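Ticket: Slow leak and low-pressure warning, Parholm all-terrains, driver's rear
Opened by: Jirayu Chantharasri
Status: Open, waiting on customer

Hi there, me again. I had a set of four Parholm all-terrains fitted at your Karnport shop in September and the driver's rear just won't hold air. I run 36 psi all round and by Sunday that corner was down to 29, while the other three hadn't budged. The dash light comes on every time I hit the highway, then goes off once I've topped it up, then we do it all over again!

What I've tried so far:

Soapy water over the tread and both sidewalls. No bubbles anywhere.
New valve core, from the little pack you sold me. Same leak.
Swapped the driver's rear and passenger's rear wheels. The leak went with the wheel, so it's that tyre or that rim (and I put them back afterwards, so driver's rear is still driver's rear).
Reset the pressure monitor twice, per the Ralmont booklet. Light came back in 9 km.

Odometer says I've done 4000 km on them, with 1000 of that on gravel out to Evangelista and back, aired down to 24 and then up again. Maybe that upset the bead? I don't know, I'm guessing.
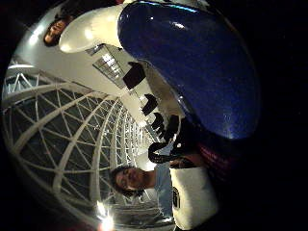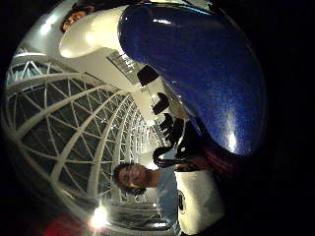 Next thing on my list is the bead seat, and I'd like your okay before I let any other shop break it down, as I don't want to muck up the warranty. The rims are the originals and a bit chalky around the inside lip, so corrosion is my main suspect. I'd pay extra for a finish like that glossy deep blue with the bright white highlights on it - mine are plain silver and they've lost whatever shine they came with. Anyway, if you do pull the tyre off, could someone clean up the lip and put sealer on before it goes back?

Reply from Su-chen Wei, Karnport service desk
Thanks Jirayu, great notes. Please don't have it broken down elsewhere yet. Bring it in and we'll dunk the whole wheel in the tank, which shows up bead leaks that a spray bottle misses. I've put you under job 307. Could you send me the date code off the sidewall before then?

Reply from Jirayu Chantharasri
Will do, I'll crawl under there tonight with a torch (the code's facing inwards on that one, of course). Can I leave the spare on while you've got the wheel? It's the old highway tread and I'm not sure it's the same size any more.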